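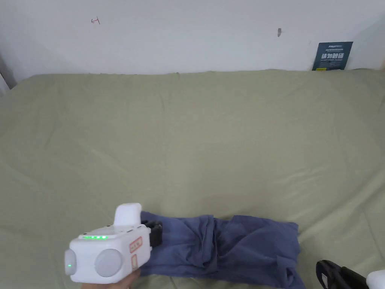
Words by Seija Lappalainen, Jinora product team. Last updated: December

Jinora Drimau is our planning and perception software for cloth, and if you've ever tried to get a machine to sort out a crumpled shirt you'll know why we gave cloth a product of its own! Rigid parts keep their shape when you grab them. A garment bunched up on a sheet has folds hiding under folds, and Drimau starts by working out which bits are edge, which are crease and which are simply the bedding underneath (wrinkled green fabric under blue fabric is a lovely hard case, and one we're rather fond of).

From there the grasp planner proposes places to take hold. A gathered end, like the pinched twist with the black fingers on it, usually ranks high, and a loose flap is kept in reserve for the second gripper. You can see every candidate in the viewer, nudge them about, and save your favourites as a recipe. Folke Midtbø wrote the colour-coded overlay and is always glad to hear from people who'd like different colours.

What you get with a licence:

Fold segmentation, with a confidence value for each region
One- and two-gripper grasp planning
Import of hand-held gripper demonstrations, with trimming and labelling tools
Replay at any speed, so you can scrub back through a grasp as slowly as you like
A starter library of 200 garment recipes

Demonstrations go in as plain folders, and the importer lines up the left and right gripper tracks for you. We suggest 67 or more for a new garment type, though towels are forgiving and will often get by on fewer.

Drimau runs on an ordinary Linux workstation with 100 GB of free disc space. The standard licence covers 9 seats and includes email help from Naledi Nkosi, who looks after our customers from the Orncombe office. Trial copies are available on request.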